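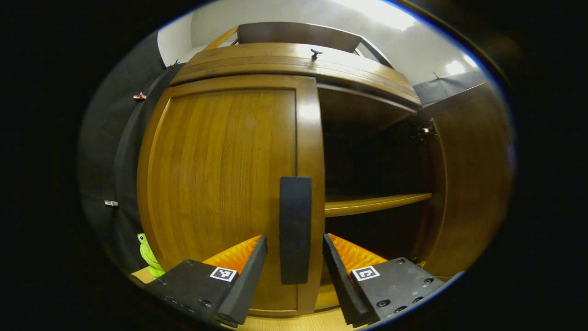
The Puvard is the two-door cabinet we get asked for more than any other piece in the Ulon range, and we love making it! Nadège Bouvier drew it for small dining rooms, and it has the warm honey-brown color that made us want to build it in the first place. The grain runs up and down the closed door inside a raised, rounded surround, and the flat black handle is long enough to grab without looking. Open the right-hand door and there's one shelf across the middle – plates above, the big serving bowls below. The top board has layered molding along its edge.

Wood finish: honey-brown
Handles: matte black
Hinges: dark metal, 3 spare screws in the bag
Care: soft cloth, a little wax in January if you like

Matching Sabatier bench also available.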